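Surside Room Gallery: Sorting the Small Stuff

Tuesday, September 12, 2017

The Surside exercise room reopened in May after new flooring went in. The machines went back first, then the mats and the weights. What was left over ended up in bins in the hall closet, and those bins are what this page is about.

Most of it was cables, chargers, packets, pens and single items that had been separated from whatever they came with. Over the summer we brought the bins back into the room one at a time and went through them on the round table. The table seats four if you use it for coffee, and it holds about one bin's worth of stuff if you spread it out.

The earlier galleries, with the floor work and the move back in, are still up under Cuesta Building. The new one is short. Captions are by Hatem El Idrissi, who also kept the list.

The round table

Light wood, and it has been at Surside longer than any of the machines. It came over from the old reading room. We thought about putting it in storage when the floor was done, but people use it for sign-in sheets and for setting their things down between sets, so it stayed.

Red cables, sorting day

One red plug or adapter with its red cable, and a second red cable loosely coiled on the near side of the table. Farther back are a white container, a flat white packet, a green and white soft package, and a dark pad or tablet toward the left.
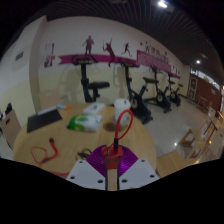 Photo: Zomamau / Surside Room Project

The red cables went into a bag of their own. We had been keeping all the cables together in one bin and they knotted every time someone pulled one out. Now each one is coiled, tied and tagged with the name of whatever it goes to. If we don't know what it goes to, the tag says "unknown" and the month.

The green and white package took longer to place than the cables did. Soft packages like that get pushed to the bottom of a bin and come out crinkled, so they now go in a shallow tray on the second shelf, where they can lie flat.

The list

Hatem's list ran to 147 lines by the end of August. A line can be one item or a group of the same thing, so a bag of pens is one line. It is kept in a binder on the closet door, with a copy at the front desk. The columns are item, shelf, bin and who to ask. The last column is mostly blank and will probably stay that way.

The shelves

The closet had two deep shelves and it now has 5 shallow ones. Fimulari cut the boards to size and we put them up over a weekend. Deep shelves were the main problem before – things got pushed to the back and then bought again. The boards, brackets and screws came to $670, paid for out of the floor budget, which came in a little under.

Bottom shelf is for heavy items only. Cables are at eye level on the left, with writing supplies next to them. Anything in a packet or wrapper goes in the trays.

What left the building

Duplicates went to the Cuesta front office, which was short on power strips and markers. Dead batteries and broken chargers were taken to the electronics drop-off. Three boxes of old paper sign-in sheets were shredded, some 2,000 pages going back to before the building had a computer at the desk.

Anything of value that looked personal was held at the desk through the summer. There are still two pairs of reading glasses and a watch. Please stop by and describe the watch if you think it is yours.

Still to do

One bin is left. It holds parts from the old exercise bikes, and we need to check with the repair shop before we throw any of it away. After that the bins themselves can be stacked and stored.

The table will be clear again for sign-in from next week. Please don't leave chargers on it overnight – put them in the tray by the door and they will be tagged in the morning.

If you have pictures of the room from before the floor was replaced, Hatem is collecting them for the Cuesta Building page. Prints are fine and will be returned. Leave them at the desk in an envelope with your name on it.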